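Search this encyclopedia Go Advanced

Demonstration capture (robotics)

Last updated 9th April

Demonstration capture is the recording of a person performing a task so that a robot can be trained to reproduce it. The term covers three related practices: kinesthetic teaching, in which the operator moves the robot's own arm by hand; teleoperation, in which the arm is driven from a distance through a controller or a second, matching arm; and body-worn recording, in which no robot takes part and the operator's hands are filmed from head height.

Kinesthetic teaching is the oldest of the three. Joint positions are read directly from the arm, so no conversion between human and robot motion is needed. It is poorly suited to two-handed work, as one operator can rarely guide both arms at once. Teleoperation removes this limit but adds delay, and most systems give little sense of contact force. The Batumik controller, a paired-arm design, returns grip force to the operator at 200 updates per second.

Body-worn recording is used mainly for tasks in places where an arm is hard to install, such as store aisles and stockrooms. Handling of soft multipacks -- tissues, paper towels, diapers -- is a common subject. The plastic wrap gives under the fingers, and the load is normally held at two low points, one on each side, with the front panel facing toward the body.
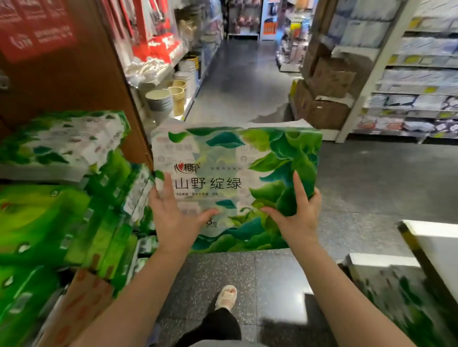 Soft packs also expose a weakness of the method. Video shows where the hands are but not how hard they press, and grip force must be estimated or measured with instrumented gloves. Lino Parisi proposed a correction based on wrap deformation, later extended by Su-bin Ra to packs held against the forearm. In the Wostton trials, which used 232 recordings of shelf restocking, the extended method was tested on 3 pack sizes.

Recordings are usually divided into reach, grasp, lift, carry and place. The Bellini convention marks a grasp as complete when both hands have been still relative to the object for 5 consecutive video samples. The Letodow convention uses the start of the lift instead, and the two are not interchangeable without relabeling.

See also: Imitation learning; Remote manipulation; Motion retargeting

Contact the editors | Copyright and reuse | Back to top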